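Progress report to the Sallo Fund: operating rules for shared bimanual work cells

Prepared by Xiaoqing Fan, with Yen-ting Kong
Second reporting period

## 1. What the grant covers

The fund is paying for a written set of operating rules for small two-arm cells that handle packaged goods, plus a trial of those rules at our own site. The rules are meant for labs and small firms that buy or build a cell without a safety department behind them. We agreed on three outputs: a rule set, a logging sheet that goes with it, and a short training guide. The rule set is in its third draft. The logging sheet is in daily use. The training guide has been started and is behind schedule (see section 6).

Draft 3 has 47 rules. Draft 2 had more, and several of them said the same thing in different words. We merged those and moved the purely electrical items to an appendix that refers the reader to the maker's manual.

## 2. Work surface and item rules

The first group of rules deals with what may be on the table and how it gets there. Items are laid out by hand with both arms parked and drives disabled. The operator notes the item set on the sheet before enabling. Loose packaging, tools and drinks stay out of the enclosure. Wrapped snack goods were chosen for the trial because they crumple, slide and catch the light, and because a crushed one costs very little.

We also wrote a rule on gripper fingers. They are inspected at the start of each shift for chips, burrs and loose fasteners. Light scratching on the inner faces is recorded and left alone. Any chip that could snag film is grounds for swapping the finger before work starts. Draft 2 asked only for "good condition," and operators read that in different ways.

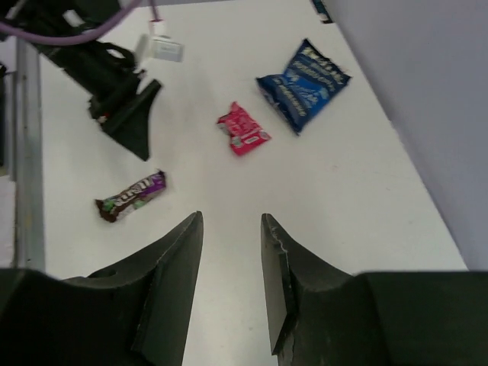 **Dirkthorpe, March 15, 2024**

The cell at Dirkthorpe has been running under draft 3 for the whole of this period. Eight operators have been signed off on it. Each one read the rules, ran a supervised session, and then ran one alone with Yen-ting at the bench outside the enclosure. Two had to repeat the supervised session, both on the same point: they reached in to straighten a packet while the arms were holding position. The rule is that a held arm counts as a moving arm. We have moved that line to the top of the sheet.

## 3. Rules for two arms in one space

This is the part of the rule set that took the most time. Published guidance we found useful is mostly written around a single arm and a person. A small cell with two arms over one table has an extra problem, which is the arms meeting each other over the same item.

Draft 3 handles it as follows:

- One arm at a time is named as the working arm for any item. The other may move, but may not close on that item unless the task sheet calls for a handover.
- Handovers are done at reduced speed and are logged one by one.
- An arm carrying an item over a container has right of way. The other arm holds or backs off toward its own side.
- If an item is dropped outside the container, the run continues only if the item is flat on the table and clear of both arms. Otherwise the operator stops and clears it by hand with drives disabled.
- Containers are placed on one side of the table and not moved during a run.

The last rule has drawn the most complaints. A light container, a paper bag for example, shifts when it is touched and can go over. Drovard, who supplied the enclosure panels and sat in on two of our reviews, suggested a weighted base. We tried one and it worked, but it also changed the task, so the current wording lets the site choose: weight the container, or treat a fallen container as a stop condition. 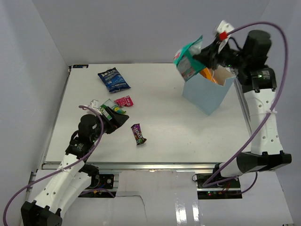

*Right arm holding a teal pouch by the open container; an orange package is inside.*

Logging for this group of rules is simple. The operator marks the item, the arm, and one of four outcomes: placed, dropped inside the work area, dropped outside, or stopped. We removed the free-text box for "cause" after finding that it was either blank or guesswork. Causes are now discussed at the weekly review, with the recording on screen.

## 4. Cable and mounting rules

There are 16 rules here, and most of them are short. Cables that travel with an arm need enough slack for the full reach and no more than that. They are tied to the link at fixed points. Ties are checked by hand each morning and replaced if they slide. Anything mounted near the wrist is treated as part of the arm when clearances are set, including its connector and the first bend of cable behind it. That last clause is new. Our earlier clearance figures were measured to the gripper body and left out everything bolted above it.

Base electronics get a separate check at the start of the day: indicator lights, connectors seated, no wire lying across the front rail. Our sheet has one line for each side.

We asked Shao, the second trial site, to try this section without any help from us. They found two places where the wording assumed our own layout, with both arm bases at the front edge. Their cell has the bases at the sides. We have rewritten both so that they refer to "the base side" of each arm.

## 5. Large and awkward items

We had planned to leave bigger bags to the next period, but operators at both sites asked for guidance early, so a first version is in draft 3. A large bag blocks the view of whatever is behind it once it is lifted or tipped up. Small packets are easy to lose that way – the operator sees a clear table and there is still something against the back of the bag.

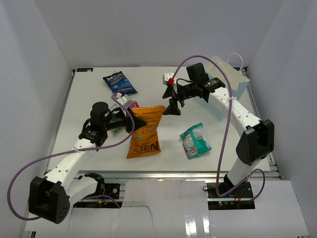 The rule as written asks for the second arm to stay open and outside the item's outline until the first arm has finished its lift or set the bag down. The operator then checks the table from a second view before the next pick. Where a site has only one view, the check is done by looking through the side of the enclosure. We do not yet have a good rule for bags that turn in the grip. The present text says to lower the bag and regrip, and operators tell us this is slow. Yen-ting is working on a version that allows one correction in the air at reduced speed.

## 6. Problems and delays

The training guide should have been in draft by now. Xiaoqing's time went to rewriting sections 3 and 4 of the rules after the Shao comments, and we judged it better to fix the rules before teaching them. We expect the guide in September.

We also lost time to a disagreement over stop buttons. The enclosure came with one, on the right-hand side. Draft 3 requires one within reach of every position where an operator may stand, which means a second button at our own cell. It has been ordered under the equipment line and does not change the total.

## 7. Next period

- Finish the regrip rule and test it at both sites.
- Complete the training guide and try it with operators who have not seen the cell.
- Send draft 4 to outside readers. Two have agreed, and we would welcome a name from the fund for a third.
- Move the logging sheet from paper to a shared form, keeping the same fields.

Spending is within budget. The cost table and the full text of draft 3 are attached separately.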